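Textile Care Technician, Linen Services
Clornement -- Nimdale site
Posted March 2021

Clornement supplies and launders linen for hotels, clinics and fitness centers. The Nimdale site processes flat goods, terry and staff uniforms in separate streams. We are hiring a Textile Care Technician for the terry stream, reporting to the shift supervisor. The position is full time and permanent.

Scope of the position

The technician is responsible for the condition of terry goods between the end of the drying cycle and dispatch. This covers inspection, grading, folding to customer specification, and withdrawal of items that no longer meet grade. The technician also runs the monthly test pieces, which are washed with regular loads and measured for shrinkage, weight loss and absorbency. Results are entered in the site log and sent to the Haverford laboratory.

The stock assigned to this stream is 2,286 bath towels, plus hand towels and bath mats held under separate contracts. Items are graded on pile condition, selvage wear, staining and skew. Skew is the most frequent ground for withdrawal at this site and is assessed by hand against a squared table.
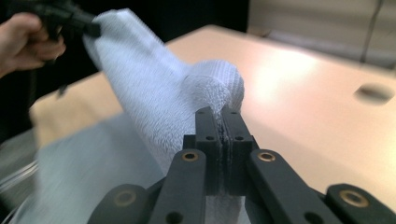
Terry cloth towel, looped pile.

Duties

Sort incoming terry by customer code and color group.
Inspect both faces of each item for pulled loops, thin areas and open hems.
Trim pulled loops flush with the pile. Loops are never drawn out by hand.
Fold and stack to the customer sheet. Most accounts use a tri-fold; the Sturkel account uses a half-fold with the hem inside.
Record withdrawn items by reason code and bag them for downgrade or rag.
Clean lint screens at the start and midpoint of each shift and sign the screen card.
Report dryer exhaust readings outside the posted range to maintenance before the next load is started.

Requirements

High school diploma or equivalent.
One year of work in a commercial laundry, textile mill, garment finishing shop or similar setting. Time in hotel housekeeping is considered if it included linen control.
Ability to lift 50 pounds and to stand for most of a shift.
Ability to tell close shades apart. A short color test is given at interview.
Basic spreadsheet skills.

Familiarity with fiber content labeling, water hardness testing or detergent dosing equipment is useful but not required. Training on the site log and the grading scale is provided during the first five weeks, on paid time.

Hours and conditions

Shifts run from early morning to mid-afternoon on a fixed rotation, with one weekend in three. The finishing area is warm in summer and carries some airborne lint -- dust masks, hearing protection and safety shoes are supplied. Overtime is offered in December, when hotel volumes rise, and is voluntary.

Pay is hourly and set according to experience, with a review after the probation period. Benefits include health and dental coverage, paid vacation, a retirement plan with employer match, and laundering of work clothes. Parking at Nimdale is free. A shuttle connects the site with the Haverford bus station at shift changes.

How to apply

Send a resume and a short cover letter to the Clornement hiring office, quoting reference 187. State your earliest start date and any shifts you cannot work. References are requested only after interview.

Interviews are held on site and take roughly two hours, including the color test and a practical grading exercise with sample goods. Closed-toe shoes are required on the finishing floor. Applicants who need an accommodation for either exercise should say so in the cover letter.

Clornement is an equal opportunity employer. Applications for this reference remain on file for one year unless the applicant asks for removal.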